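The fault came up on trial 38, a little after four in the afternoon. Riku Sasaki had the log open on his laptop and was eating crackers out of the sleeve.

The task was toast. The left arm opened the oven door, the right arm took the bread out, and the left arm closed the door again. Westwood was paying for it, and Westwood wanted 39 clean trials in a row before the demo in August. They had 37.

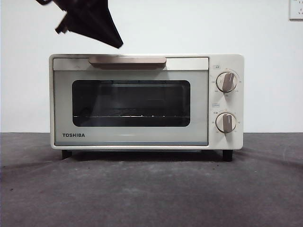 He read the line twice. Left arm, door contact, force over limit, no stop issued. The arm should have let go of the handle and backed away. It had kept pushing for 2 seconds, and then the number had dropped as if nothing had happened.

He called Burnham, who was downstairs.

"Is anything broken?" she asked.

"No."

"Did the trial pass?"

"It's marked as a pass."

She didn't say anything for a while. He could hear a printer running near her.

"Kudo had one like that on the old controller," she said. "He let it go. Inden lost a fingernail the week after, reaching in to move a plate."

Riku had heard about the fingernail. He hadn't heard about the log.

"If I pull it, the count goes back to zero," he said.

"I know what it does."

He put the crackers down and went over to the arms. The red button was on its post where it always was. He pressed it and heard the brakes catch, one joint after another. Then he went back and changed the word in the last column from pass to fault. The counter on the screen went to 0.

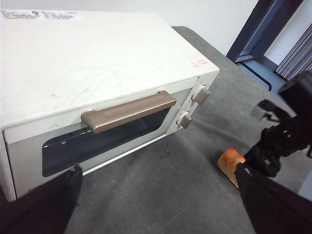

Why hadn't the arm stopped?

The force limit was being checked by a program that had frozen at lunch. Everything since then had run without it, up to 4 trials, and Riku had stood next to the table for all of them.

He wrote that down too, and sent it to Westwood before he went home.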